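Hestenwood reuse shop opens a shelf for lost remote controls

Residents can now hand in or look for a missing remote at the shop on Porau Street

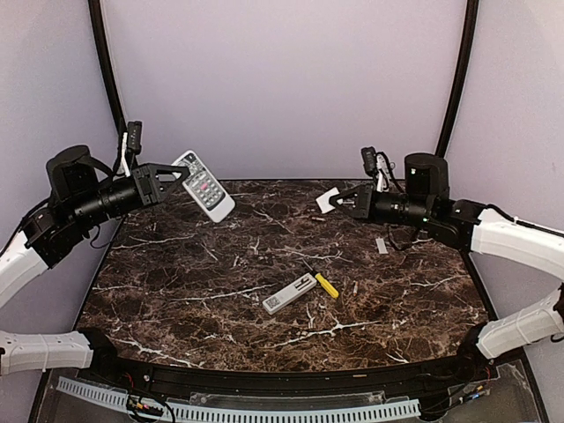

The reuse shop in Hestenwood has started taking in television and hi-fi remote controls that have become separated from the things they work. Anyone who has lost one can come in and look through the trays free of charge.

The shelf opened at the start of November and already holds 221 remotes. Most came out of boxes of mixed electrical goods left at the shop over the past few years. Others were brought in after notices went up in the library and at the Ellau bus station.

Irina Bucur, who manages the shop, said the idea came from the number of televisions that were being turned away.

"People bring us a perfectly good set and the remote is missing," she said. "On a lot of the newer ones you can't change the settings without it, so we can't sell them. Meanwhile we had two crates of remotes in the back and no way of knowing what they belonged to."

The remotes are sorted at a table beside the till. Its top is dark brown with a marbled pattern and cream veins, straight along one side and curved along the other, and it was itself donated to the shop. Each item is wiped, the battery compartment is opened and checked, and any old batteries go into the recycling tub. Remotes with leaked batteries are cleaned if the contacts can be saved.

They are then put into trays by make. Those with no name on them go into a separate tray and are grouped by colour and size, with the plain grey ones at the front. Large remotes with simple buttons are kept together, as they are often asked for by older customers or by relatives buying on their behalf.

Fulgencio Iglesias, a retired television engineer from Laskowska Road, tests the remotes two mornings a week. He checks first that a remote is sending a signal at all, then tries it on the sets in the shop.

"A dead remote is usually dirt," he said. "Tea, sugar, biscuit crumbs. You open it up, clean the rubber mat under the buttons, let it dry overnight and it works. If the board is cracked I don't bother."

He asked people not to tape two remotes together before handing them in, as the glue is difficult to get off and can pull the lettering away with it. Battery covers should be left on where possible. The shop has a jam jar of spare covers but few of them fit anything.

So far 16 remotes have gone home with new owners. One of the first was claimed by Purificación Cifuentes, who had been without hers since moving to a flat in Ellau in the spring. She recognised the model by the coloured row of buttons along the bottom.

"I had been getting up to press the button on the side of the television for months," she said. "My son kept telling me to buy one of the ones that works with everything. I did buy one and I could never get it to find the channels."

Her own remote has still not turned up. She has promised to bring it in if it does.

The shop makes no charge for a remote taken from the shelf, although there is a tin on the counter for anyone who wants to leave something. A limit of 3 per household has been set for the time being, after one visitor asked to take a whole tray. Remotes bought together with a television or music player are included in the price, as before.

Customers are advised to bring the model number of their set, normally found on a label on the back. A photograph of the label on a phone is enough. If the old remote is broken but has not been thrown away, it should be brought along for comparison, even if it is in pieces.

Anyone who takes a remote home and finds it does not work with their set is asked to return it within 12 days so that it can go back in the tray. Bucur said this had happened a few times already, mostly with models that look the same but were made for different years.

The shop cannot help with car key fobs, garage door openers or alarm controls. Any that are handed in will be passed to the lost property desk at Ellau town hall. Remotes for gas fires are not accepted either.

Aoi Fukuda, who runs the repair evening in the same building, said she hoped the shelf would take some of the pressure off her own sessions. Remotes have become one of the things most often brought to the repair table, along with lamps and toasters, and many are beyond mending.

"Quite often the quickest answer is another one the same," she said. "It saves somebody waiting an hour to be told the button has worn through."

She will hold a session on cleaning remotes and other small battery-powered items at the next repair evening, starting at 6.30pm. There is no need to book. People should bring the item, a soft toothbrush and their own batteries. Screwdrivers will be provided.

A list of the makes and model numbers on the shelf is being typed up and will be pinned inside the shop door when it is ready. Bianca Radu, who is doing the list, has reached the end of the third tray. She said the numbers on some of the older remotes were so worn that she had been reading them with a magnifying glass, and that a few would have to go down simply as "grey, long" or "black, short".

The shop is also looking for a shallow chest of drawers to replace the trays, which have to be stacked on the floor at closing time. It should be no wider than the space under the front window. Anyone with one to spare can ring the shop or call in during opening hours.

The reuse shop is at the Porau Street end of the old market building in Hestenwood. The remote control shelf can be used whenever the shop is open, from 10am until 4pm. Remotes can be left at the counter but should not be put in the clothing bank outside.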